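From: Morena Cattaneo
To: Grestside Household Textiles list
Date: July 8, 2023
Subject: Re: Sorting and folding guidance, second draft

Dear members,

Thank you for the comments received on the second draft. I reply below to the point raised by the Parisi laundry room.

> The draft says that every garment should be "opened fully" before it is
> folded. Our staff would like to know whether this applies to T-shirts that
> come out of the basket twisted. They also ask whether light and dark
> pieces may share one basket at the folding table.

On the first question, the answer is yes. A twisted garment should be held at both ends and drawn out across the table until the middle no longer bunches. Folding should not begin before the hem and shoulders can be told apart. 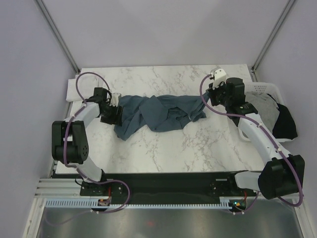 Dark blue-gray garment held at both ends, still twisted; basket at right, folded white towel at far left.

On the second question, the wording in section 2 will be relaxed. Clean light and dark pieces may wait in the same basket, provided that they are sorted again when stacked. Towels remain a separate stack — this was agreed at Rekholm and is not reopened here.

Several members also asked about grip. The revised text will recommend a narrow pinch at the edge of the fabric. A full handful creases lighter knits and makes the corners hard to find.

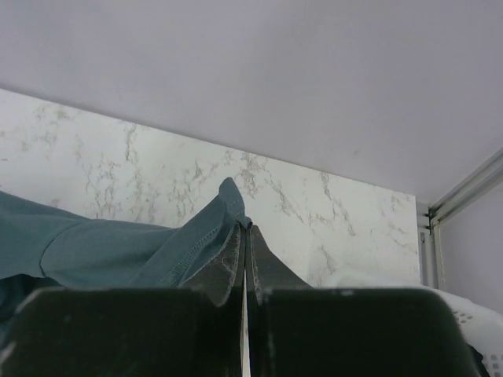
Teal-blue garment, pinched.

The draft currently covers shirts, towels and flat pieces. Bed linen will be treated in an annex, to be circulated in September. The Drarnunitz laundry has offered its own folding sheet as a starting point, and almost 4000 words of notes have already been received, so I would ask that further remarks on linen be kept brief.

Please quote reference 1591 in any reply.

Respectfully,
Morena Cattaneo
List coordinator, Grestside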